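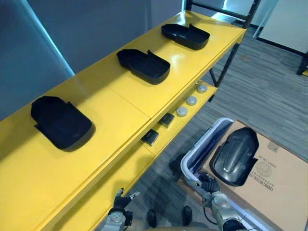
Haf Wogan

Hi Solène, quick catch-up on the Furholm trial before the money question comes round again!

We're past the setup stage now, and the two-arm kit is working at the yellow shelves every day. The job is still the one we agreed on: black trays off the top shelf, then the small gray caps from the shelf underneath. Trays are going well. It took more than 1594 tries to get there (yes, I kept the log), but Keir has the grip settings where he wants them and I've stopped hovering.

Caps are slower. The fingers are slim enough to get in under the top shelf, but the software likes to plan a big swing first, and we lose 17 seconds a go on that. Probert sent an update on 03/06/2026 and we're halfway through testing it. Their support has been great, by the way - Meirion picks up the phone every time!

Spending is on plan. The only extra was a spare set of wrist cables, which I'd call money well spent. The lease runs to November, and I'd like to keep the kit for the whole of it. Could you let me know if the second payment is okay to go out? I'll send the cap results once Keir has them typed up.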